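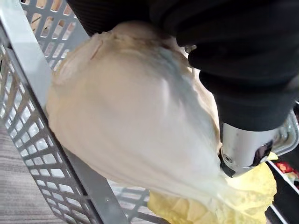 The gripper closed on the twisted neck of a plastic bag, seen from the wrist camera.

Bumora opens its remote teaching program to grocery stores

Bumora announces that Pramanik, its system for teaching a robot arm by remote control, will be open to grocery and convenience stores from November. Stores that join will be able to let their own employees show the robot a task, without writing any code.

With Pramanik, the employee holds a pair of hand controllers and moves the arm through the task at normal working speed. The system records the motion of the arm, the opening of the gripper and the pictures from the wrist camera. Each recording is called a demonstration, and a new task needs 100 of them before training starts. One teaching session lasts 30 minutes, and after it the operator must take a rest.

Soft items are the most difficult part of this work. A bag changes its shape every time it is touched, so the operator has to decide again where to hold it. Toy fruits and vegetables are used for the first lessons — they keep their shape and can be handled again and again by a beginner.
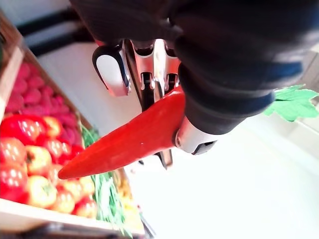 "A new operator always wants to close the gripper too early," said Thilini Weerasinghe, head of teaching at Bumora. "We ask them to wait, look at the wrist view, and correct the angle first. The robot will learn also our bad habits, so we prefer a slow demonstration which is clean."

The first group will have 10 stores, and each store may send up to 16 employees for operator training. The training is given in English. Applications are accepted through the Bumora website until all places are taken.

About Bumora
Bumora develops teaching tools and control software for robot arms used in retail. Pramanik is its second product, after the Zovano hand controller.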